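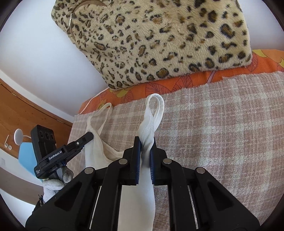
Spring open day at the Mellis blanket mill

Filed under: Visits, Textiles, Home

Search this site Go

I went to the Mellis open day in May with Pin-yu Kuo, who sews and had been before. The mill is at the end of a gravel road behind a feed store. Parking is in the field. We got there at 9:30 and the first tour had already left, so we looked through the seconds shop until the next one.

The tour was led by Zoi Zacharopoulos, who runs the finishing room. She started with the yarn store, then took us to the weaving floor. They have Drilex looms on one side and two older Politis looms on the other. The old ones are slower and are kept for the heavier plaids. Setting up a new plaid takes most of a day. One warp on the day we visited had 840 ends, and each one is tied in by hand.

Ear plugs are handed out at the door. Take them. I could not hear much of what was said in there, and Zoi repeated most of it outside.

The finishing room was the part I liked best. A plaid blanket can have its fringe twisted or left frayed. Twisting adds to the price. Arsalan Chaudhry showed us how the cloth is washed and brushed, and said a nubby weave gets less brushing or it loses its texture. He recommended a cool wash at home and no dryer.

We had lunch in the canteen. Soup and bread, cash only. Eftychia Sfakianakis gave a short talk there on the mill's history, with sample books going back to her grandfather's time. The mill makes 1000 blankets in a good month, and most go to hotels.

The seconds shop was crowded by the afternoon. Throws were $90 with small flaws marked by a thread. Pin-yu bought one in gray. I bought remnants for pillow backs.

The tour is 90 minutes and there are stairs. Closed shoes are required.

Sign up for our newsletter and get new posts by email. You can unsubscribe at any time.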